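Questions About Robots and Household Chores

Maintained by the applications desk at Nesport. Last revised in June. Questions that concern the Bedier floor units only are answered in the shop-floor section near the end.

Can a robot do my laundry yet?

Parts of it. Machines have washed and dried clothes for a long time, and those steps are settled. The open steps are the ones between: getting clothes out of the hamper, sorting them, moving them from washer to dryer, folding, and putting away. Moving a load from one drum to another works on our test bench with few stops. Folding works for towels and plain T-shirts when they start out flat. Putting away does not work at a level we would sell.

Why is cloth harder than boxes?

A box has one shape. Once its position and orientation are known, the rest of the motion can be planned. A garment has no fixed shape, and every touch changes it. The control software cannot look up where the sleeve is. It has to find the sleeve, grip it, and check again after each move. Plush and fleece add a second problem: the outer layer compresses under the finger pads, and the arm can report a good grip when it holds only the surface of the fabric.

How long does one fold take?

On the bench, a hand towel takes 20 seconds from first contact to release. A long-sleeved shirt takes 2 minutes if the first grasp is good. A person does the shirt in far less time. Speed can be raised, but the rate of missed grasps rises with it, and a missed grasp costs more time than a slow one.

What does "success" mean in your figures?

For folding, the item must end up inside a marked rectangle, with no edge hanging out and no sleeve left free. A tester checks each one by eye. Kári Kirkegaard wrote the rule and it has not changed since the first trials. Figures from other developers may use a looser rule, so compare them with care.

How much training does a folding task need?

The current towel policy was trained on 1125 demonstrations. Shirts need more because they vary more. We have not found a fixed number after which a task can be called finished. Performance on the items in the training set levels off early. Performance on items the system has not met keeps improving slowly as more kinds of fabric are added.

Are the demonstrations recorded in a lab?

Some are. Lab recordings are consistent and easy to repeat, but a policy trained only on a white table under even light does poorly in a home. Maarja Sakalauskas, who plans the recording work, asks for lived-in rooms, ordinary furniture, and whatever light there is.

Can a robot make a bed?

Not to a useful standard. Pulling a top cover straight is possible with two arms if the robot can reach both sides. Fitted sheets are a different matter. The corner has to be stretched over the mattress under tension, and the grip has to hold while the arm moves low and close to the frame. Beds against a wall are worse, as one side cannot be reached at all.

What about clearing clothes off a bed first?

This is closer. The task has three parts: tell the garment from the bedding, lift it without dragging the sheet, and place it somewhere else. The first part is the weak one. Bed sheets and clothes often share colors, and sometimes a print. A star on a sheet and a star on a garment look much alike to a detector that has learned to treat stars as a sign of one or the other.

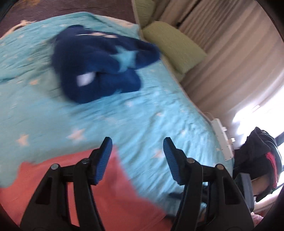 Our present detector relies on fabric thickness and the line of shadow at a garment's edge, and gives less weight to color and pattern. This reduced the number of times the arm grabbed bedding by mistake. It still fails with thin items lying flat, such as a pillowcase spread on a sheet. Saulius Žukauskas is testing a short tug before the lift: if the surrounding cloth moves too, the arm lets go and tries again.

Do cords and small objects matter?

Yes. A cord can be caught along with a hem, and power strips should be kept out of the work area during any trial. The software marks a keep-out zone around cords it has detected. It does not detect all of them, especially pale ones against pale fabric.

Which household chores are ready now?

Floor vacuuming, mopping of hard floors, and lawn mowing, each by a machine built for that one job. General-purpose arms are not ready for unsupervised use in a home. Ours are supplied to test sites only, and an operator must be present.

Is the shop floor any further along?

For rigid parts, yes. The Bedier unit loads trays, moves bins, and feeds a press at two customer sites. At Avotiņš, an upholstery shop, 12 units were tried on stacking cut fabric. Stacking worked for heavy cloth and was dropped for lining material, which clung to the layer below. Baiba Tamošiūnaitė's report on that trial can be requested from the desk.

Does the Ukico gripper fit other arms?

It fits any arm with the same flange pattern. The finger pads are a wear part and should be checked before each session. Replace them when the ridges no longer stand clear of the surface. Worn pads slip on smooth cotton well before they slip on anything else.

When can I buy one for my home?

No date has been set. Requests to join the home test list go to Rodica Stoica at the applications desk. Please state the floor plan, the type of bed and washer, and whether there are pets.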